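Paying Online or Paying at the Door: A Small Store's First Term
Student project report, Introduction to E-Commerce

Background

Our group ran a small online store for one term as part of the course. The store was called Levix and sold phone cases, notebooks and desk lamps to students and families in Ustness. We bought stock from one wholesaler, Nivberg, and used a local courier, Du Plessis, for delivery. The course gave us a starting budget and a basic store template. Everything else was up to us.

The question we chose was simple: does a new store lose orders if it only takes payment in advance? Most of us thought it would. People in Ustness know the big shopping sites, but they had never heard of Levix.

What we did

In the first half of the term, customers could only pay by card at checkout. In the second half we added a second choice, which let them pay the courier when the package arrived. Prices and delivery fees stayed the same in both halves. We also kept the same 10 products on the front page, so that a new item would not change the results.

We printed 1,000 flyers with the store address and handed out 932 of them. The rest were left over when the term ended.
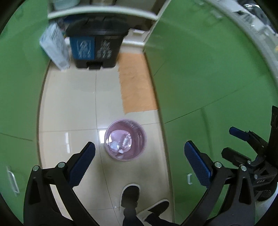 A reader of our draft wrote that she would never type her card number into a store she had found on a flyer, however good the site looked, and that paying at the door was the only reason she would try it. Two replies in our customer survey said nearly the same thing. Another said the opposite – he did not like having to keep cash at home and wait for the courier.

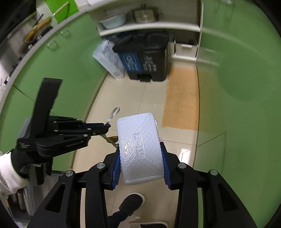

Results

Orders went up after we added payment on delivery, and most new customers picked it. People who had already ordered once mostly stayed with their cards. The average order was smaller when it was paid at the door, often a single notebook or one phone case.

Payment on delivery also brought problems. Some customers were out when the courier came, and a few refused the package. Du Plessis charged us for the return trip each time, and we had not put that cost in our budget. The money from paid orders reached us a week later than card payments did, so we had to delay one order from Nivberg.

Limits of the project

One term is short. The second half ran closer to the holidays, and some of the increase may come from that. We stopped at 100 survey replies, mostly from students, so older customers are not well covered. We also did not record how many visitors left at the payment page, and we should have set that up before opening.

Suggestions for the next group

Set a minimum order for payment on delivery. Call or text the customer on the morning of the delivery. Ask the courier for the return fee in writing before opening the store, and keep part of the budget aside for it. Sunday evening was our busiest time for orders, so someone should be free to answer messages then.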